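About Ovcombe

We write software for robots that handle soft, awkward household things. Most of that software is perception and planning, and a fair amount is tooling to find out why the first two got something wrong. We don't build arms, and we try not to promise much.

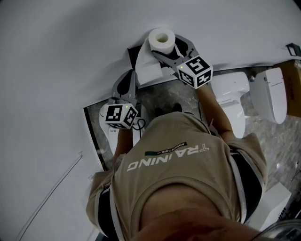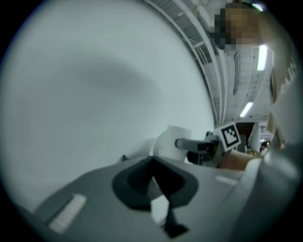
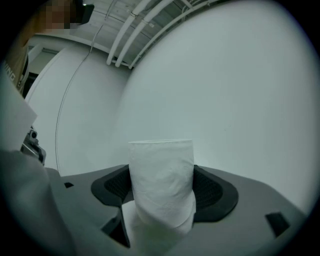

The company was started by Dehua Deng and Upendo Kioko, who had both spent years watching robot videos and wondering what happened in the takes that weren't posted. We still wonder. When a planner is said to work 100 percent of the time, our first question is how many tries, on which objects, and who picked them.

Our main product is Navton, a replay and checking tool. It takes recorded hand motion, lines it up with the camera views, and flags the stretches where the tracked pose can't be trusted. Last September we ran it over 3000 of our own recordings. It threw out 972. That hurt, and we had already trained on a good many of them.

Grovico is the planner. It is younger and we are less sure of it. Paper is a hard case: it tears, it unrolls, and the shape you planned for is gone a moment later. Yiran Dai keeps a list of its open failures, which stands at 173 and which any customer may read before signing.

Do you need a learned model at all? Sometimes a fixed routine and a decent sensor will do the job for less money. Yichen Yuan handles first calls and will tell you so. We have lost work that way.

We hold an open review every Friday. Bring logs.

Comments (3)

Han
Fine, but 173 failures out of how many kinds of task? A list with no total under it is the same trick you're complaining about.

Zixuan Qian
Fair point, Han. The task count is in the header of the list and it should be on this page too. I'll ask Yiran.

mtk_controls
Used Navton for a month. Good at catching bad tracking, slow on long recordings, and the export menu is a mess.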